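Notebook, student project, two-arm cell (Tasten)
10th May

Picked up from the last entry. Both arms powered on first try, so the loose connector is probably fixed. Left arm homed fine. Right arm needed homing twice.

Reran the joint offsets on the left arm after someone bumped the clamp. Old elbow value was 2395, new one is 645 counts off at the shoulder, so I threw out the old file and saved a fresh one under the Dunen folder. Please don't load the Mbeki file any more, it has the old numbers in it.

Practiced the toy task for the club demo. Rule we agreed on: each arm stays on its own side unless the other one is parked. We got through 39 tries before the break. Most of the misses were the same thing, the gripper closing early and pushing the toy away. Slowed the last part of the approach and that helped a little. The small pieces are still harder than the big ones.

Trirgate script crashed 2 times, both when the right arm was told to stop in the middle of a move. Restarting clears it. I wrote down the error text on the inside cover.
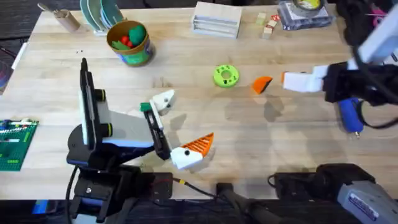 Cables on the right arm still worry me. When the wrist turns all the way over they get tight, so I put a soft limit on that joint for now. It costs us some reach. We should reroute them before September, when the new students start using the cell.

To do:
Tighten left clamp and check the offsets again
Ask for a longer power cable
Try the slower close speed on the ring
Back up the log folder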